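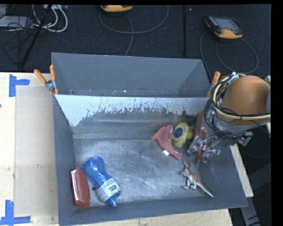
El Clirnirden es un torneo benéfico de póquer que se disputa cada año en la ciudad de Arnell durante el mes de agosto. Se juega en la modalidad Texas Hold'em sin límite y destina el importe de las inscripciones, una vez descontados los gastos de sala, a entidades locales de atención a la infancia. Lo organiza la asociación Qian, con sede en la misma ciudad.

Historia

El torneo nació por iniciativa de Valdemar Eskildsen, jugador aficionado y antiguo crupier, que había dirigido partidas solidarias de menor tamaño en clubes de la zona. La primera edición se celebró en el salón de un hotel del centro y reunió a jugadores de la propia ciudad, casi todos sin experiencia en torneos presenciales. El nombre procede de la calle en la que se encontraba aquel hotel, hoy cerrado.

Tras dos ediciones en el salón original, la prueba se trasladó a la sala Zarkix, que dispone de mesas reglamentarias y de personal propio. El cambio permitió ampliar el aforo y adoptar un reloj de torneo visible desde todas las mesas. También se abandonó entonces la fórmula de recompra ilimitada, que alargaba la sesión hasta la madrugada y había recibido quejas de los participantes.

En abril de 2024 la organización publicó un reglamento revisado, vigente desde la edición de ese verano. El texto fijó por escrito criterios que hasta entonces quedaban a juicio del director de torneo, como el uso del teléfono durante una mano o el tratamiento de las apuestas anunciadas de viva voz.

Formato

El torneo se juega en una sola jornada y admite hasta 100 participantes. Cada jugador recibe la misma cantidad inicial de fichas y puede recomprar una única vez, siempre que lo haga antes del primer descanso. El asiento se asigna por sorteo en el momento de la acreditación. Las mesas se van cerrando conforme avanzan las eliminaciones y sus ocupantes se reparten entre las restantes, con prioridad para las que tienen menos jugadores.

La mesa final la componen siete jugadores. Cuando quedan cuatro se hace una pausa, durante la cual pueden acordar un reparto distinto de los premios si hay unanimidad. No se entregan premios en metálico: los finalistas reciben trofeos y lotes cedidos por comercios de Arnell.

Palmarés y participantes destacados

Bảo Lưu es el único jugador que ha ganado el torneo en dos ocasiones. Su segunda victoria se decidió con una pareja de nueves frente a un proyecto de color que no llegó a completarse. Eskildsen ha participado varias veces fuera de concurso y no figura en el palmarés.

Recaudación

Además de las inscripciones, la asociación ingresa el importe de las recompras y de una rifa que se celebra en el descanso principal. Las cuentas se presentan en otoño y pueden consultarse en la sede de Qian.

Véase también

Texas Hold'em
Torneo de póquer
Director de torneo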